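Última actualización: diciembre

4. Montaje del terrario Linitmont para gecko leopardo

Antes de abrir nada: leer la sección entera. Son pocas páginas. Lo de siempre, la gente monta el cristal, mete el animal y luego pregunta por el termostato. Al revés. El animal es lo último.

Vale para los dos tamaños, el grande (3.473 cm² de base útil) y el pequeño (2.119 cm²). El pequeño es para un solo ejemplar joven o para cuarentena. Adulto en el pequeño, no. Pareja en el pequeño, tampoco. Dos machos juntos, en ninguno.

4.1 Qué tiene que haber en la caja

- Cuba de cristal con rejilla de ventilación ya puesta
- Dos puertas correderas, envueltas aparte
- Tapa de malla
- Manta calefactora
- Termostato Lendorus con sonda
- Bolsa de ventosas y pasacables
- Cierre Đorđević con dos llaves

Falta algo: no seguir. Escribir al servicio técnico de Pravier con foto de la etiqueta lateral de la caja. Sin la etiqueta no pueden buscar el lote y se alarga todo.

NOTA. El sustrato, los refugios y el bebedero no vienen. Se compran aparte. Mejor tenerlos ya en casa antes de empezar.

4.2 Dónde ponerlo

1. Mueble firme y nivelado. Comprobar con nivel, a ojo no vale. Si cojea, las puertas se van solas.
2. Lejos de la ventana. El sol directo a través del cristal sube la temperatura en minutos y el termostato no puede hacer nada, él solo corta la manta.
3. Lejos también del radiador y del aire acondicionado.
4. Enchufe a mano, pero por encima del nivel del agua de cualquier acuario vecino. Hacer bucle de goteo en el cable.
5. Dejar hueco detrás para que salga el cable y respire la rejilla.

Ni encima del altavoz ni de la lavadora. Las vibraciones les estresan, dejan de comer y luego vienen los sustos.

PRECAUCIÓN. No levantar nunca la cuba por el marco superior. Se coge por debajo, entre dos personas si es la grande. Con el sustrato dentro no se mueve. Se vacía y se mueve.

4.3 Manta y sonda

Aquí es donde se falla. Despacio.

1. Limpiar la base por fuera con un paño seco. Nada de alcohol sobre el adhesivo.
2. Elegir un lado. Derecho o izquierdo, da igual, pero será el lado caliente para siempre. La manta cubre como mucho un tercio de la base. Si cubre más, el animal no tiene dónde refrescarse.
3. Pegar la manta POR FUERA, debajo del cristal. Sin burbujas. Una vez pegada no se despega entera, así que medir antes.
4. Poner los pies de goma. Son los que dejan la camara de aire. Sin pies, la manta se recalienta contra el mueble.
5. Pasar la sonda por el pasacables trasero y fijarla en el suelo interior, justo encima de la manta, con dos ventosas.
6. Enchufar la manta al termostato. El termostato a la pared. Nunca la manta directa a la pared.

ADVERTENCIA. Manta sin termostato = quemaduras en el vientre. Los geckos no notan a tiempo el calor que viene de abajo y se quedan encima. No es una exageración del manual.

4.4 Programar el Lendorus

La pantalla sale de fábrica en Fahrenheit en algunos lotes. Mirar la letra pequeña junto al número antes de asustarse.

1. Mantener SET hasta que parpadee.
2. Flechas hasta 32 grados. Para el punto caliente, va bien.
3. SET otra vez. Aparece la diferencia de arranque. Dejarla en 1.
4. SET otra vez. Aparece la alarma alta. Ponerla en 35.
5. Esperar sin tocar. Guarda solo.

Ahora dejarlo funcionando vacío. Un día y una noche enteros, puertas cerradas. Anotar lo que marca un termómetro independiente por la mañana y a última hora de la noche, en los dos lados. El lado frío debería quedar sobre los 24 o 25 de día. De noche puede bajar algo más, no pasa nada.

Si el termómetro y el Lendorus no coinciden por poco, normal. Si se van mucho, la sonda se ha movido. Casi siempre es eso. Volver al 4.3, paso 5.

Si sale E1: sonda mal conectada o cable pellizcado por la puerta. Si sale E2: desenchufar, esperar un poco, enchufar. Si sigue E2, servicio técnico.

4.5 Humedad

El gecko leopardo viene de zonas secas y pedregosas, pero no de un desierto de postal. Pasa el día en grietas donde hay bastante más humedad que fuera. Por eso necesita las dos cosas: ambiente seco en general y un refugio húmedo.

1. Escondite cerrado, con una sola entrada.
2. Dentro, musgo o papel de cocina humedecido. Escurrido, que no gotee.
3. Colocarlo en el centro o tirando al lado caliente.
4. Revisar a diario en época de muda.

Sin refugio húmedo la muda se queda en los dedos. Se forma un anillo, aprieta, y se pierde el dedo. Mirar las patas después de cada muda. Si queda piel: baño tibio con muy poca agua y bastoncillo. Nunca tirar en seco.

NOTA. No pulverizar todo el terrario. Cristales empañados por la mañana quiere decir que sobra agua o falta ventilación.

4.6 Puertas y cierre

1. Meter primero la puerta de dentro: arriba, luego dejar caer en el carril de abajo.
2. Después la de fuera. Igual.
3. Deslizar las dos varias veces. Si rascan, hay arena o restos de cartón en el carril. Aspirar.
4. Encajar el cierre Đorđević en el solape de las dos puertas y empujar hasta el clic.
5. Guardar la segunda llave en otro sitio. No colgada del terrario.

Un adulto no suele abrir una corredera, pero una cría se cuela por una rendija que parece imposible. Y los niños abren todo.

PRECAUCIÓN. Los grillos también salen. Tapar el pasacables con la espuma que viene en la bolsa.

4.7 Suelo, fondo y refugios 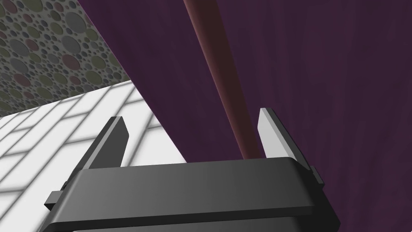 Para el suelo, los primeros meses papel de cocina y ya está: se ve la caca, se ve si come, se cambia en un momento. Con el animal sano y adulto se puede pasar a losa, o a una mezcla de tierra y arena bien compactada. Arena suelta de colores, no. Arena de calcio, menos todavía, la tragan. Lo que buscamos es agarre y relieve: una superficie oscura con bultos redondeados, tipo guijarro, como la que se ve en la imagen, da una idea de la textura, siempre que las piezas estén fijas y sean más grandes que la cabeza del animal. Los huecos entre piedra y piedra se rellenan para que no se queden grillos muertos ahí abajo.

Orden de montaje:

1. Refugios primero, apoyados directamente en el cristal. Después el sustrato alrededor. Si se hace al contrario, el gecko excava, la piedra baja y lo aplasta. Pasa.
2. Tres refugios como mínimo: caliente, frío y el húmedo del 4.5.
3. Piedras apiladas, pegadas con silicona de acuario sin fungicida. Dejar curar hasta que no huela a vinagre.
4. Ramas y corcho, bien trabados. Empujar con la mano desde varios lados. Si se mueve, caerá.
5. Bebedero bajo en el lado frío. Que pueda salir una cría.
6. Tapita con calcio sin D3 en una esquina, siempre a disposición.

El fondo trasero es opcional. El de poliestireno pintado queda bien pero se lo comen los grillos. Si se pone, imprimación y lechada encima, varias capas. No tapar la rejilla.

Altura: la cuba mide casi 41 cm por dentro, así que no hace falta ningun rocódromo. Trepan poco y mal, no tienen almohadillas en los dedos como otros geckos. Una caída desde arriba del todo sobre piedra les puede hacer daño.

4.8 Luz

No viene lámpara. Si se añade:

1. Por encima de la malla, nunca dentro.
2. Temporizador, encendida de ocho de la mañana a ocho de la tarde. En invierno se puede acortar.
3. Tubo UVB de baja intensidad, opcional pero recomendable. Con sombra disponible. En albinos, consultar antes con el veterinario.
4. De noche, nada. Ni roja ni azul. Las ven.

ADVERTENCIA. La malla se calienta debajo de una lámpara. No tocar, y no dejar que gatos se tumben encima (lo harán).

4.9 Meter el animal

Solo si lo anterior está estable. Si el 4.4 no cuadra, esperar.

1. Abrir la caja de transporte dentro del terrario y dejar que salga solo. No volcarla.
2. Cerrar. Irse.
3. La primera semana no se maneja. Agua limpia y comida al anochecer, nada más.
4. Ofrecer pocos insectos y retirar los que queden. Un grillo con hambre muerde al gecko dormido.
5. Si no come los primeros días, normal. Si no come y además adelgaza la cola, veterinario de exóticos.

NOTA. No cogerlo por la cola. La suelta. Vuelve a crecer, pero sale más gorda y lisa, y ahí guardaba la reserva de grasa.

4.10 Comprobación rápida

Para pegar en el lateral:

Cada día: temperatura de los dos lados, agua, heces fuera, musgo humedo, cierre puesto.
Cada semana: limpiar cristales con agua y vinagre, carril de puertas, tapita de calcio nueva.
Cada mes: pesar al animal y apuntarlo, mirar el cable de la manta, probar la alarma del Lendorus calentando la sonda con la mano (bajar antes la alarma a 30 y luego devolverla a 35).

Corte de luz: no abrir. Manta de casa por encima de la cuba dejando la rejilla libre. Aguanta unas horas sin problema. Al volver la corriente comprobar que el termostato conserva los 32, hay lotes antiguos que vuelven al valor de fábrica.

Limpieza a fondo y desinfección, en la sección 5.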